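A plain surface to work on
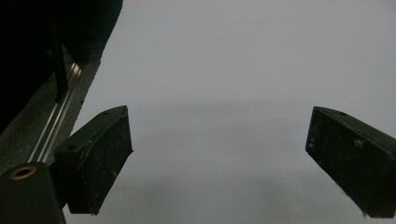
I have wanted a plain surface for my table since I moved to Lolby. My old tablecloth had small blue flowers on it, and every time I put down something small, a button or a seed or a screw, I lost it among the flowers. When I was a child we had a similar cloth at home, and my mother was always feeling over it with her hand to find her needle. A plain surface is much kinder to the eyes, but I had not expected how strict I would become about dust. On pale grey, everything black stands out very clearly, and then you notice that the black things are not so clean. Look at the light specks on the two black pads, and the bit of fluff which hangs from the lower corner of the right one. On my flowers I would never have seen it.

So this week I wrote down what I have learned about the table, for my own memory and maybe for yours.

Why I use a board

The table itself is light wood and I am fond of it. I bought it second-hand from a man in Gwilliam, and it was a long evening to bring it home, because we had to take off the legs to get it up the stairs and one of the bolts did not want to move. I did not like to think of scratches on it. A good thick tablecloth would protect it, but cloth moves under the hands and makes folds, and round things roll into the folds.

My neighbour Osian Pumphrey told me to try a white board, laid flat over the wood. He has one on his own desk, where he repairs clocks. I asked for the price in the shop in Sikesau and they said 140, and I said I would think about it. I thought about it for the whole of November. Then I saw the same size for 110 and I went back with my big bag, which was of course much too small. I carried the board home under my arm in the wind.

It covers most of the table. Along the far side a strip of the wood is still to be seen, and I am glad of this, as I would miss the colour otherwise.

A dish for round things

A flat board has one weakness, and it is anything round. With the first ball I put on it, I spent a quarter of an hour on my knees. Now I use a shallow oval dish, a clear one, so I can see what is in it also from the side. The cream-coloured ball in it looks so much like a small bun that a hungry person should be warned. I like how quiet these colours are together, the cream and the white and the pale wood behind.
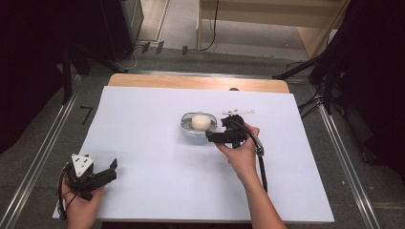 Keeping it clean

I wipe the board with a damp cloth and after this with a dry one. I tried a spray called Vemiment, which was recommended to me, but it left a smell of pears and I did not want it near my tea. Warm water does the same work.

Black things I brush before I put them down. An old soft toothbrush is best, and for corners I use a bit of sticky tape wound round my finger, with the sticky side outwards.

Osian says that a white board goes yellow if it stands near a window for some years. Mine is new, so I cannot say. I have begun to turn it round on the first day of each month, and I will write again if I see a difference.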